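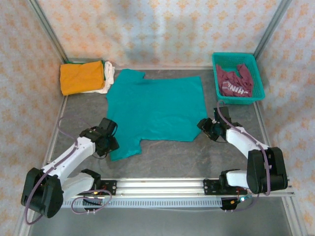 1. Purpose of the Project

The Zernau laundry project examined how a household T-shirt should be laid out and folded so that a stack stays level on a shelf. The group consisted of Brisa Serrano, Tamás Simon and Etelka Szekeres, and work began in September.

2. Work Surface

A flat surface larger than the garment was required. Folding on a bed or sofa was ruled out early — the hem shifted too easily.

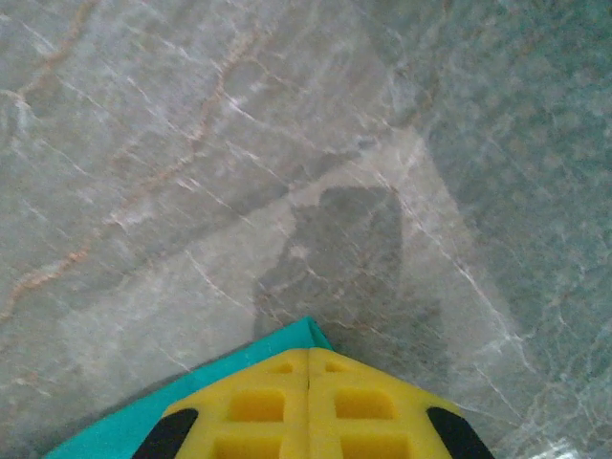 Figure 2. Gray work surface with pale veining.

3. Layout and Storage

Each shirt was spread fully before the first fold. Finished pieces were to be stacked at the back, and the basket was kept within reach.

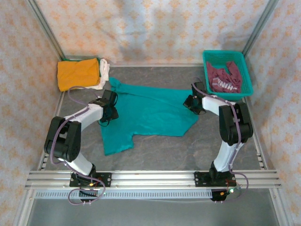

Figure 3. Teal T-shirt spread out, with folded clothing at far left and the basket at far right.

The group recorded 47 folds under 3 methods. Creases near the collar were the most common fault.

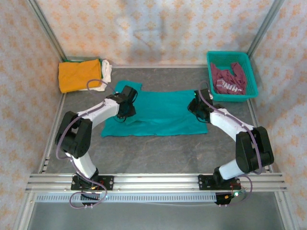
Uneven sleeves were the second fault. Tímea Virág, the project supervisor, has asked that heavier fabrics be included in the next report.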